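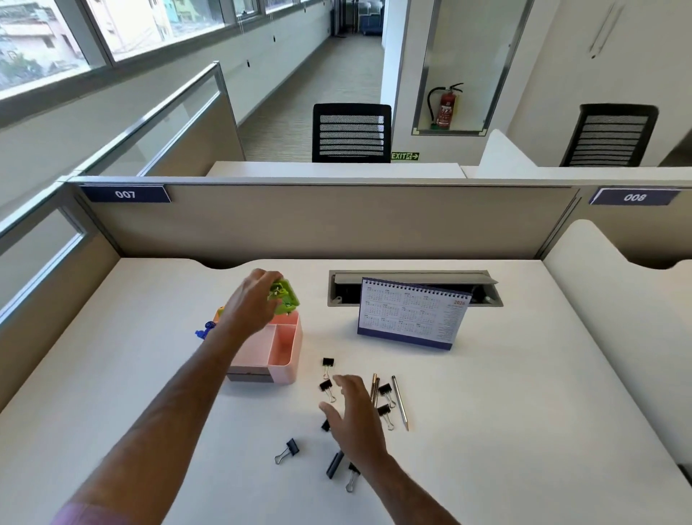
Records Retention: What Changes for Paper Files in November

Print this page | E-mail this page

Search newsletter Enter keyword Go

The revised retention schedule takes effect in November and applies to all paper records held at the Drullville and Festside offices. Electronic records stay under the existing schedule until the Tretier migration is finished. This item covers the changes that affect staff who create, hold or box paper files. The full schedule is in the records manual, sections 4 through 9.

Scope

A record is any document that shows a decision, a payment, an obligation or a transfer of property. Drafts, duplicates and reference copies are not records and have never been subject to retention, but a large share of what reaches the Festside storage room falls into one of those three groups. The summer inventory found 935 boxes on the shelves. Of these, 115 held nothing but duplicates of material already filed elsewhere in the same room.

The inventory was carried out by Duyên Đỗ and Dong-geon Bang. They opened every box, compared the contents with the transmittal sheet and recorded a date range. Where the transmittal sheet was missing, they made a new one from the contents. Boxes with a sheet written during the inventory carry a green dot next to the box number. The dot has no bearing on the retention period.

Retention periods

The old schedule had 41 record series. The new one combines many of them. The series that most departments will use are these:

Accounts payable, including invoices, receiving slips and approval forms: seven years from the end of the fiscal year of payment. Previously, receiving slips were kept for three years and invoices for seven, so the two had to be separated before boxing. They can now stay together.

Contracts and leases: six years after expiration or termination. The period runs from the end of the contract, including any renewals. Boxing by signature date was common practice and caused most of the retrieval problems found in the inventory.

Personnel files: seven years after separation. Medical and accommodation records are kept in a separate folder and may not be boxed with the main file.

General correspondence: two years. Correspondence that changes the terms of a contract belongs with the contract and takes the contract period.

Project files: five years after closeout. A project without a closeout memo is treated as open, whatever its actual condition. Departments with old projects lacking a memo should use form R-12, which takes the place of the memo and needs one signature from the department head.

Equipment manuals and warranties: life of the equipment. These are kept at the department and are not accepted at Festside.

Meeting minutes of the board: permanent. Minutes of internal working groups fall under general correspondence unless the group has spending authority.

Cutoff dates

The cutoff is the date on which a file is closed to new material and the retention period starts to run. Under the old schedule each department set its own cutoff. Under the new one, all series without an event trigger are cut off at the close of the fiscal year. Series with an event trigger (contracts, personnel, projects) are cut off on the date of the event.

A file that receives new material after cutoff must be reopened in the index. Adding a sheet to a closed folder without reopening it leaves the destruction date unchanged, and the new sheet will be destroyed with the rest. If there is any doubt about whether a matter is finished, start a continuation folder with the same file number and the suffix B.

Preparing folders

Remove all binder clips, rubber bands, spring clamps and plastic sleeves before boxing. Staples may stay in for any series with a retention period of ten years or less. For permanent records, staples must come out, and the pages are held together by a folded sheet of acid-free paper. Rubber bands are the worst of these. They harden within a few years and stick to the top sheet, and pulling them off takes the print with them.

Binder clips add thickness as well. A standard storage box holds 12 inches of folders on letter-size orientation, and clips left on the folders can use up more than an inch of that. They also bend the sheets beneath them once the box is stacked. Return removed clips to the supply shelf at your own office.

Thermal paper receipts fade. Copy them onto plain paper and file the copy on top of the original. The auditors accept the copy provided it is made within the fiscal year of the purchase.

Label each folder on the tab with the series code, the file title and the cutoff year, in that order. Handwritten labels are acceptable if they are in black ink. Labels from the older handheld tape printers tend to lift at the corners and should be replaced on permanent files.

Do not use hanging folders in storage boxes. The metal ends cut through the side walls.

Packing boxes

Use only the standard box, 10 by 12 by 15 inches, stock number 833 in the supply catalog. Copy paper cartons are not accepted. Their lids are too shallow to stay on when the cartons are handled from above, and the walls are not rated for stacking.

One box holds one series and one destruction year. Mixed boxes were the most frequent error in the inventory. A mixed box must be held until the latest destruction date of anything inside it, so one lease folder among correspondence can keep the entire box on the shelf for years. If there are not enough folders to fill a box, send it partly filled and pack the open space with crumpled plain paper. Partly filled boxes will be consolidated at Festside.

Leave one inch of free space in a full box. Folders packed tight cannot be pulled without tearing.

Write the box number on the short side, beneath the handle. Do not write on the lid, as lids are interchanged during retrieval. Do not describe the contents on the outside of the box. The number is all that is needed, and several of the older boxes showed employee names in marker.

Transmittal sheets

The revised transmittal sheet has fewer fields than the old one. Box number, department, series code, date range, cutoff and folder list are required. The remarks field is optional and is not indexed, so nothing that will be searched for later should be placed there.

Put one copy inside the box on top of the folders and send one to Yvette Thibodeau at Drullville, who maintains the index. A box is not accepted until it has been entered. Entry normally takes two working days. Old-style sheets will be accepted through the end of the year if the series code has been updated.

Pickup and retrieval

Hirano, the courier contractor, collects boxes from Drullville on the first and third weeks of the month. Pickup is at 9:30 a.m. from the loading dock. Boxes must be at the dock by 9:00 and may not be left there overnight. The limit is 5 boxes per department per pickup. Departments with a larger backlog should arrange a separate run through Cheuk-hei Fu.

Retrieval requests go to the records desk by box number and folder title. Requests received before noon are filled the next working day. A retrieved folder is signed out for 30 days and can be renewed once. After the second period it must be returned or reopened in the index as an active file. The charge-out card stays in the box in the folder's place.

Destruction

A destruction list goes to each department head twice a year. The list shows box number, series and destruction date. The department head has 30 days to approve the list or place a hold. Under the old procedure, no reply was taken as a hold. Under the new one, no reply is referred to the records manager, Brittany Thibodeau, for a decision. No box is destroyed without a signature from one or the other.

A legal hold overrides every period in the schedule. Holds are issued in writing and apply to duplicates and drafts as well as to records. When a hold is lifted, the original destruction date applies again. If that date has passed, the box goes on the next list.

Duplicates and drafts not under a hold can go into the locked gray bins at any time. The bins take staples and paper clips but not binder clips, covers with metal spines or plastic sleeves.

Training

A one-hour session on the new schedule will be given at both offices in November. Attendance is required for each department's designated file contact and open to anyone else. Departments that have not named a contact should send a name to the records desk before the session. Bring one folder that is ready for boxing and one whose series is unclear.

Print this page | E-mail this page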